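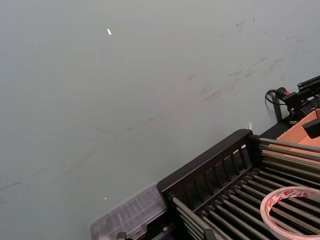
Photo: Kulap Srisuk / Nindness demo bench, wrist camera

Ticket 2952 — Demo arm stalls on tape pick, open day bench
Opened by: Kulap Srisuk
Assigned to: Sombat Intarasuk
Site: Kiremcombe, visitor bench
Priority: high (doors open to visitors Nov 5, 2020)
Status: closed, one follow-up open

PROBLEM
Arm is supposed to pick the tape roll off the black rack and drop it in the cardboard box. Did it fine all last week. Now it goes to the roll, lowers, stops, throws error 154 and sits there. Happens most runs but not all. School group is first in and the tape pick is the only thing on the sheet they were promised.

SETUP
Gray-green table, same one as always, scuffs and all. Rack set at an angle, tape lying flat on the rods, open box behind the rack, clear parts organizer at the left end of the rack. Dristunum control software, not updated since January. Didn't touch the speed settings.

LOG

Kulap: Restarted controller. Homed arm. First run ok, second run 154 again. So not a one time thing.

Kulap: Swapped the wrist camera cable at the controller end. No change. Swapped back.

Sombat: Can you send me the error text, not just the number? 154 covers a couple of things on that version.

Kulap: "Target lost during approach." Nothing after that.

Sombat: OK so it sees the roll, starts down, then drops it. Try lights. Is the overhead on?

Kulap: Yes. Also tried with it off — worse, doesnt find the roll at all.

Sombat: Look at the confidence on the way down. Anything under 61 and it quits.

Kulap: Starts well over. Falls under right when it gets low. The rods are shiny and they show through the middle of the roll, maybe it's getting confused by that?

Sombat: Could be. Put a sheet of plain paper under the roll and run it again. Just as a test, don't leave it.

Kulap: Ran 8 with the paper. All 8 good. Took paper out, error on the second run.

Sombat: Then it's glare off the rods. Two ways to go. Retrain on the rack with the overhead on, no time for that. Or drop the cutoff a little and slow the last part of the approach.

Kulap: Who signs off on the cutoff? I don't want to get yelled at for changing it with kids in the room.

Sombat: I do. Cutoff only decides if it keeps going, force limit is seperate and stays where it is. Rope stays up, e-stop stays with you.

Kulap: Done. Lowered cutoff, slow approach on. Ran it until people started coming in, no 154. It's slower but visitors seem to like it slower, they can see what it's doing.

DURING VISIT
One stop, mid-morning. Visitor leaned over the rope and their shadow went across the rack. Cleared it, re-homed, carried on. Moved the rope back a step. No other errors logged.

Got asked a lot if it can pick up the organizer too. Told them not yet. Sombat, is that a real no or a not yet?

Sombat: Not yet. Clear plastic is a pain. Separate ticket please.

RESOLUTION
Reflection from rack rods during close approach. Workaround is lower cutoff plus slow approach, saved as its own profile so regular bench work isn't affected. Load the normal profile before anyone runs parts on it.

FOLLOW-UP
Retrain with rack under overhead light — Sombat
Wipe down the table, some marks may not come off — Kulap
Add a "stand here" line on the floor for the next open day — Kulap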